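Steredstead对“满墙大花”热潮提出疑问:图案可以好看,功效请拿证据

Steredstead门店及设计服务部发布,供媒体即时使用

墙纸与墙面织物零售商Steredstead今天公布过去12个月的门店咨询记录整理结果,并就近期流行的“满墙图案”说法表明态度。公司同时宣布,新一季Gallardo黑白纹样系列将于3月在全部11家门店上架。该系列的目录、标签和店内展板不会出现“显大”“减压”“提升专注力”一类字样。

公司承认,在行业旺季之前发布这样一份新闻稿,多少有些扫兴。墙纸重新卖得动了,同行们都高兴,Steredstead也高兴。但从去年秋天开始,门店店员几乎每周都要回答同一类问题:卷叶大花贴满三面墙,房间是不是真的会显得更大?黑白对比强的图案,孩子看久了是不是更聪明?镜像对称的纹样是不是能让人平静?店员能给出的回答只有一个:我们不知道,而且我们怀疑说这些话的人也不知道。

说法从哪里来

这些说法当中,流传最广的一组出自Telta发布的墙面趋势手册。手册把高对比度植物纹样称为“空间放大器”,称镜像排列的图案可以“重新校准居住者的注意力”,并建议小户型业主将同一纹样铺满视线所及的每一面墙。手册印制精美,Steredstead的几家门店也曾把它摆在柜台上供顾客取阅。

问题在于,手册里没有写明测试了多大的房间、由谁来评价、和什么样的墙面作比较。Steredstead设计服务部曾去信询问,收到的回复是一份更厚的手册,增加的部分主要是配色建议。公司随后将手册从柜台撤下,改放在需要时可以索取的抽屉里。

公司无意断言图案对空间感受毫无影响。任何贴过墙纸的人都知道,换了墙面,房间看起来会不一样。至于是变大还是变小、变安静还是变吵,与采光、层高、家具的多少、门窗的位置都有关系,恐怕也和当天的心情有关。把这么多因素折成一句印在包装上的承诺,公司认为过于轻率。

1,755份记录说了什么

设计服务部整理了过去12个月内留存完整的1,755份咨询记录。记录由店员在接待时填写,内容包括房间用途、现有墙面、顾客中意的图案和顾客提出的顾虑,部分记录附有安装后的回访。

公司首先要说明,这批材料本身也有不少毛病。填写的人不同,详略相差很大。有的店员把“顾客觉得有点花”写成一整段,有的只写了一个“花”字。愿意接受回访的,往往是特别满意或者特别不满意的人。Steredstead不打算把它包装成一项研究,也请媒体在引用时不要称之为研究。

即便如此,翻阅这些记录仍有一些收获。想买大花图案的顾客,开口时最常提到的理由是在别处看到过,酒店、餐馆、朋友家的洗手间都有。主动提出“想让房间显大”的人,多数在谈话中提到曾读过相关文章或手册。店员如果先不提这个话题,顾客很少自己说起图案与面积的关系,他们更关心接缝、日晒褪色和猫。

安装之后的回访里,评价则相当分散。同一款卷叶纹样,有人写“走进去像到了一个更大的地方”,有人写“四面都朝我压过来”。两份意见来自面积相近的卧室。公司看不出能从中归纳出什么规律,也不相信其他人手里有更可靠的规律而没有公布。

高对比度图案并不需要借口

值得反对的是功效宣传,纹样本身没有什么过错。卷曲的叶片、涡卷和尖锐的装饰线条在墙面装饰中用了很久,黑白两色尤其考验制版的功夫。线条稍有粗细不匀,在彩色印花里可以蒙混过去,在黑白之间一眼就能看出来。镜像构图还要求对花准确,中轴偏一点,整面墙都会显得歪。

设计服务部认为,对这类图案最诚恳的评价,是承认它很强势。它会占据房间里大部分的注意力,放在它前面的东西,不论是柜子、灯还是一盆绿植,都要同它争夺目光。有人就喜欢这样,有人两周后开始打听素色墙纸的价格。
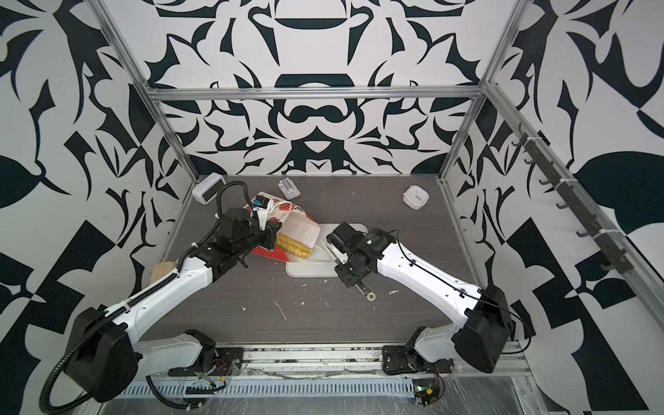
黑白卷叶与涡卷纹样铺满后墙及左右两侧,后墙图案呈对称排列,台面为深灰色木纹。

深色木纹与黑白图案的搭配,近来也被赋予了不少额外含义。Telta的手册称之为“大地锚点”,认为深色台面能够“接住”墙面的能量。Steredstead的看法要平淡得多:深灰色木纹没有多少颜色,不容易同黑白打架,仅此而已。选择浅色木纹也未必出错,只是要先把样品拿回家,靠在墙边看看。

另有一种说法称,图案必须三面甚至四面同时铺满才“成立”,只贴一面墙属于“半途而废”。公司对此格外警惕。三面墙的用量远高于一面墙,提出这一主张的恰好又是卖墙纸的人,读者可以自行判断。Steredstead同样是卖墙纸的,因此愿意把话说在前面:贴一面墙完全可以,贴半面墙也可以,柜门内侧、楼梯转角和玄关的小块墙面都有顾客做过,店员没有听说哪一处因为“不成立”而掉下来。

Gallardo系列:先看样,再决定

即将上架的Gallardo系列以卷叶、涡卷和拱形轮廓为主题,全部为黑白两色,分大、中、小三种花幅。公司在确定包装文字时,先后否决了代理公司提交的几版方案,其中一版写有“为心灵留白”。考虑到大花幅的版面几乎没有留白,这句话实在难以采用。

最终的标签只保留以下信息:花幅尺寸、对花方式、单卷可铺面积、清洁方法、耐光等级和建议损耗。建议损耗一栏是应施工师傅的要求加上的。大花幅对花时裁掉的部分比顾客预想的多,以往常有人少买一卷,等到补货时又遇上批次色差。黑白图案的色差虽不如彩色显眼,白底偏暖或偏冷仍然看得出来。

为减少冲动购买,Gallardo系列提供可借出的大幅样张。样张比普通的巴掌大样本大得多,背面不涂胶,可以用低粘度胶带固定在墙上,借用期为30天。顾客在早晨、傍晚和开灯之后各看几次,再作决定。归还时样张如有折痕,门店照常收回,不另收费。涂上颜色的除外,去年试行期间已有先例。

借样服务当然也有公司自己的打算。退货的墙纸很难再次出售,已经拆封的更是如此,让顾客先看清楚,门店也少一些损失。公司觉得没有必要把这件事说成公益。

对同行的几点建议

Steredstead将在5月举行的Grutanar墙面与室内织物展上设立展位,并在展会期间发起一次面向同行的公开讨论,主题为“墙纸包装上可以写什么”。公司准备提交一份简短的自律草案,内容大致如下。

凡涉及空间大小、情绪、睡眠、学习或房产价值的宣传,应注明依据及其出处。没有依据的,删去。

样板间照片应注明房间的实际尺寸。经过广角拍摄或后期拉伸的,也应注明。行业里的人都清楚,许多“显大”的墙面,是镜头显大。

“顾客反馈”应说明收集方式。仅从好评中挑选的,不宜称为反馈。

公司对草案能否获得响应并不乐观。去年的展会上,一场关于图案与情绪的讲座座无虚席,隔壁讲基层处理和墙体返潮的那一场则空着大半椅子。然而顾客投诉里,返潮、翘边和起泡年年都有,因图案“未能提升专注力”而要求退款的,门店至今一例也没有接到。这或许说明大家本来就没有当真,果真如此,那些话就更没有必要印上去。

草案全文将在展会首日向到场者提供纸质版本。有意提出反对意见的企业同样可以领取发言时段,Telta已收到邀请,截至发稿时尚未回复。公司为其保留了位置,也欢迎它带来测试数据。如果数据经得起查看,Steredstead会据此修改本新闻稿中的说法,并把手册放回柜台。

门店活动与实用信息

自系列上架起,各门店每逢星期五下午4时安排一场看样时间,由店员演示镜像图案的对花与裁切,时长视当天人数而定。参加者请自带房间平面图或手绘草图,标出门窗位置和插座高度。不必提前写明喜欢的风格,过去的登记表上有这一栏,填出来的内容多半是“简约但有个性”,对选纸帮助有限,现已取消。

准备购买大花幅的顾客,建议先量墙面最窄处的宽度。图案的中轴如果落不到墙面中央,对称的效果会打折扣,此时中、小花幅通常更好处理。墙角不直的老房子也要留意,竖向的涡卷线条会把歪斜的墙角衬得更加明显。店员会如实告知这一点,哪怕因此少卖几卷。

租房顾客请先查看租约。可移除墙纸在光滑、干燥、已充分固化的漆面上较易揭下,在粉化的旧墙面上则很难保证。公司不使用“无痕”一词,标签上的措辞是“视墙面情况可揭除”。

Gallardo系列的价格将在上架当日公布于各门店。首批备货数量有限,这句话在本行业里时常只是修辞,公司在此补充说明:首批售完后会继续生产,顾客无须为此着急。

关于Steredstead

Steredstead经营墙纸、墙面织物及相关施工材料,设有11家门店和一个设计服务部,承接住宅及小型商业空间的选样、测量与施工转介。公司不出版趋势预测。

媒体垂询

索取Gallardo系列花幅资料、咨询记录整理说明或Grutanar展会讨论的议程,请与Steredstead设计服务部新闻联络处联系。咨询记录涉及顾客住址与户型,原件不对外提供,整理说明中已列出填写方式、缺失项目以及公司认为不可靠的部分。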